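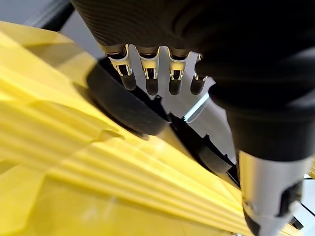 ## A hand made for sorting

A robotic hand has the same basic job as yours: it closes around a thing, holds it and lets it go somewhere else. The one at the top of this page has four slender fingers in a row and a much thicker thumb. Each finger has a silver metal joint at its base and a rounded black tip. The fingers point down at the parts below them and are not pressing on anything.

This explainer is about a workplace called Flindau, where old household goods are taken apart so the plastic and metal can be used again. Flindau used to do all of its sorting by hand. Now part of it is automated. **Automated** means a machine carries out the steps by following a program.

## What the program has to work out

Picking up a part seems like one action. For a machine it is a list of smaller ones.

1. Find the part and tell it apart from whatever is under it.
2. Choose where each finger should go.
3. Move the arm until the hand is in position.
4. Close the fingers.
5. Check that the part is held.
6. Lift it, carry it to the correct bin and open the fingers.

You do all of this without thinking. Your skin tells you how hard you are squeezing, and your brain corrects your grip many times while you lift. A robot needs **sensors** for this. A sensor is a device that measures something, such as force, distance or light, and turns it into numbers a computer can use.

Step 1 is often the hardest. Two black parts lying against each other can look like one part. Shiny metal reflects light, so its colour seems to change as the hand moves. Ridged plastic has bright lines and dark lines, and a program may mistake a shadow for an edge.

## Why it needs fingers

Many factory robots have a simple gripper with two flat jaws. Jaws are cheap and strong, and they work well when every item is the same shape. A bottling plant is a good place for them.

Sorting is different. One part may be round and smooth, and the next may have teeth along one side. A hand with several fingers can change its shape to suit. The cost is that every joint must be controlled, and every joint can wear out.

## What changed for the people

Monique Moulin has worked on the sorting line since before the robots arrived. Her old job was to stand at a belt and lift parts into bins for a whole shift. By the end of it her wrists and shoulders were sore. Repeating the same small movement for hours can injure the body, and this is called a **repetitive strain injury**.

Her job now is to look after 3 sorting stations. When a robot cannot decide what a part is, it stops and a light comes on. She looks at the part, chooses the correct label on a screen, and the robot carries on. The program, called Clalent, stores her answer. Once it has 200 labelled pictures of one kind of part, it can be trained to recognize that kind on its own.

Begoñe Salcedo repairs the hands. She used to fix the motors that drive the belts, and she took a 20-week course to learn the new work. Most of her repairs are to finger joints, where grit gets in between the moving pieces.

Some changes were harder. Flindau needs fewer people at the belt than it did before. A few workers moved to the loading dock, and 2 left for jobs at Goicoechea, a company in the next town. Those who stayed had to learn to use the screens, and not all of them liked it at first. Monique says the line is quieter and she misses talking to the person beside her.

## Jobs the robots do not do

- Cutting open sealed cases. The cases are all different, and a wrong cut can damage a battery.
- Cleaning sticky parts.
- Deciding whether a broken item could be fixed and sold again.
- Working out why a robot has stopped.

## Try it yourself

Put a mixture of small objects in a tray. Wear thick winter gloves, close one eye and move the objects into another tray, using only your thumb and one finger. Then do it again with your whole hand. Write down which objects were difficult each time and what made them so.

## Words to know

**Gripper:** the part at the end of a robot arm that holds things.

**Joint:** a place where two pieces meet and can move.

**Label:** a name given to a picture so that a program can learn from it.

**Shift:** the hours a person works in one go.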